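Glass mug on a closed laptop – am I asking for trouble?

Auður Ladefoged
Small desk at work, white top, brown partition, and my closed laptop takes up most of the middle. My clear glass mug (the faceted one from Nistier, I love it) ends up either in front of the laptop or, if I'm being lazy, on the lid. A colleague winced at me on Sunday's shift. Is the lid really that bad? And how do I get the smudges off without wrecking my sticker?
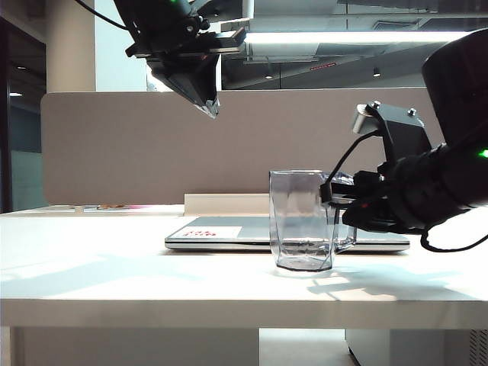
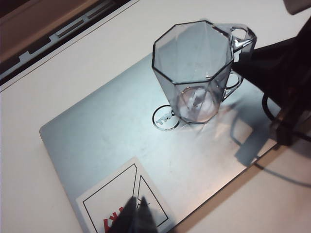
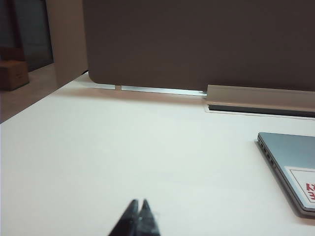
The desk and the laptop. The mug is on the lid in the second one.

Þröstur Hedegaard
Don't do it!! I did this for 2 years with a heavy mug, then one morning I knocked it and tea went straight down the side where the ports are. Dead by lunch, and the repair quote from the shop in Skedham was 500. I keep mine on a coaster at the far side of the desk now.

Dede Nyarko
The weight of one mug won't crack anything, but a thick glass base will scuff a metal lid sooner or later, and a hot drink on there isn't kind to the screen underneath. In front is better – but pull the mug well over to one side, so you're not reaching past it to open up.

For smudges: switch off, barely damp microfibre cloth, wipe round the sticker and stop short of its edges. Scuffs you're stuck with, I'm afraid.

Aksel Bach
get a mug with a lid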